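Greren handheld gripper kit — anyone rate it?
Forum: Kit & Suppliers

valonham_bench
Got the Greren pair on a 21 day trial, goes back Wednesday unless we buy. Two hand-held grippers, marker mounts, cables, Skenora software. You do the job by hand, it logs the motion. Been on bathroom tasks all week. Grip is good, pads dont slip on thin handles. Setup is a faff though.
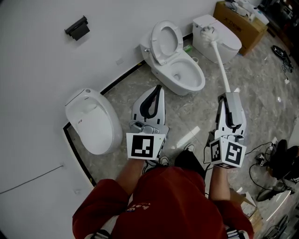 Toilet brush task, brush in the right gripper

pipework
Which size fingers? Ours came with the short ones and they were useless on anything round.

valonham_bench
Standard. No trouble with the brush handle so far. Wrist gets tired after nearly 50 goes, bit nose heavy.

kettle_on
Tired wrist is the reason we sent ours back. Kan do a lighter one, bit dearer. Wouldn't touch Greren again tbh

pipework
Disagree. The Kan is lighter but the fingers flex. Fine for cups, rubbish for scrubbing. And you wait 5 weeks for spares.

kettle_on
Ours took 5 days. Maybe you got unlucky

pipework
Maybe. Still flexes.

mudlark
Does the tracking hold up with shiny tiles? We had the markers dropping out near a window, had to chuck half a day's work.

valonham_bench
Lost it twice, both times my arm was over the marker I think. Not sure it's the floor. Will try with the lights down tommorow.

mudlark
Matt card made a difference for us, reprint them if yours are glossy. And tape the cable to your sleeve, it snags on everything.

kettle_on
Cable is another reason to go Kan — no cable

pipework
And a flat battery by lunch

valonham_bench
Ha ok. Leaning towards keeping it. Will ask Greren about a lighter body and post what they say.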